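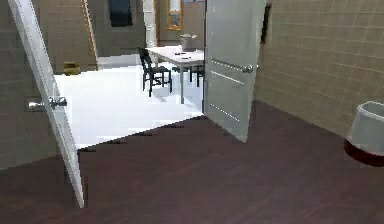

Cletus Gallagher has always maintained that a doorway will teach you more about a remote-control rig in 5 minutes than a tabletop will in a week, and that anyone new to the work ought to be started there. His view is widely shared among people who record household tasks, though a good many would rather begin with something gentler.

**Demonstration by remote control**, often shortened to teleoperation, is a way of showing a robot a task by having a person steer it through the whole thing from start to finish. Everything the machine sees and does along the way is saved, and a program is later trained to behave as the person did. It sits beside an older and more homely method, in which the teacher takes hold of the robot's arm and moves it by hand. The two are close cousins, and quite a few groups use both — one for reach and timing, the other for fine work with the wrist.

## Background

Guiding an arm by hand came first, chiefly in factories, where a painter or welder could lead the machine along the path they would have followed themselves. It suited robots that were bolted down. Once people began to hope for machines that could wander through a home, fetching and tidying, hand guiding became rather awkward, as the teacher had to shuffle along beside the robot and was forever stepping into its view.

Remote control got around this nicely. The teacher could sit at a desk with a pair of controllers or a small copy of the arm, and could just as well be steering a robot in a simulated house as one in a real kitchen. The simulated house has its own charms. Nothing gets broken, a chair can be put back where it was at the touch of a key, and a beginner can make the same clumsy mistake all afternoon without wearing out a motor or a colleague's patience.

## The Skoltari house tasks

Skoltari is a set of simulated household tasks put together at Cloltmont and first shared in April. It holds 4000 recorded demonstrations, all made by people working by remote control in rendered rooms. The rooms are joined by open doorways, with tiled walls and a change of flooring here and there, and ordinary belongings are left on the floor and the furniture for the robot to find.

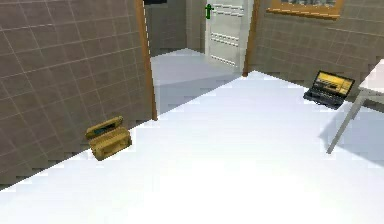 Most of the tasks are of the "go and get it" sort, and they are written as a plain sentence that a person might say aloud. Picking up a laptop and setting it on a table is a typical one. The teacher reads the sentence, drives the robot to the right part of the house, does the job and presses a key to mark the finish. If the attempt goes badly it may be thrown away, but the Skoltari group also keeps a share of the recoveries, where the teacher misses, backs off and has another go. Those are dearly valued by the people who train on them, as a robot that has only ever been shown perfect behaviour has very little idea what to do after a fumble.

Driving and grasping are recorded together as one continuous run. Earlier sets tended to separate them, and the join between the two was often where a trained robot came to grief, parked a hand's width too far from the thing it meant to pick up.

## How a demonstration is made

The steps vary a little from one group to the next, but the usual order, as set down in the Begay handbook for new teachers, goes like this:

1. Read the task sentence and have a slow look around, turning the robot's view through the room before moving off.
2. Drive to the object, favouring a path with some space on either side, and line up square with any doorway before going through it.
3. Stop, settle, and bring the arm down. Soft, rounded things such as a tied garbage bag are best approached from above, near the knot.

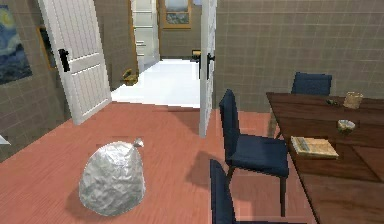 4. Lift, pause for a moment, and carry the object at a steady height, keeping well clear of table edges and chair backs.
5. Set it down, open the gripper fully and draw the arm away before pressing the finish key.
6. Write a short note if anything odd happened along the way.

The pause in step four is a favourite subject of argument. Some teachers feel it makes the robot hesitant, while others (the Jirnemum group among them) have grown very fond of it, and ask for it in all of their recordings.

## See also

- Hand guiding
- Learning from demonstration
- Household robots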